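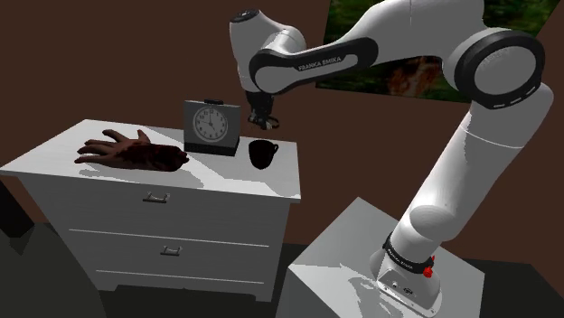
*Figure 4. Arm on pedestal, chest of drawers at left.*

## 4. Winding and Loading a Bobbin (Prandero Quilting Machine)

Use Class L bobbins only. Other sizes fit the case but do not seat fully in the hook.

**Before you start:** turn the power switch to O and raise the presser foot.

1. Place the thread spool on the rear pin and fit the spool cap.
2. Pass the thread through guide 2, then around the tension disc from left to right.
3. Thread the end through the small hole in the bobbin from the inside out.
4. Push the bobbin onto the winder shaft and slide the shaft right until it clicks.
5. Turn the power switch to I. Hold the thread end and press the pedal lightly.
6. Stop after a few turns, trim the end close to the bobbin, and continue until the winder stops.

**Note:** Cotton thread winds best at half speed. Polyester stretches at high speed and can pucker the seam later.

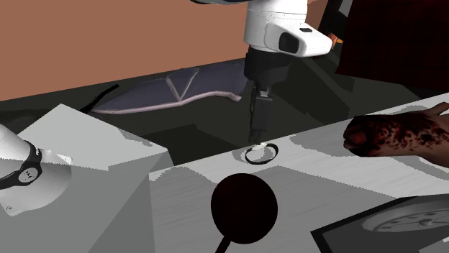

7. Turn the power switch to O. Slide the shaft left and remove the bobbin.
8. Drop the bobbin into the case so that the thread unwinds counterclockwise.
9. Draw the thread under the tension spring and leave a 2-inch tail.
10. Insert the case in the hook and press until it latches.

**CAUTION:** Do not turn the handwheel backward with the case unlatched. The needle can strike the case.

### 4.1 Checking the tension

Sew a test line on two layers of cotton with batting between them. Turn the sample 90 degrees and sew a second line across the first. If bobbin thread shows on top, turn the case screw clockwise 45 degrees and test again.

On machines fitted with the Cutgate thread trimmer, leave the trimmer off during this test.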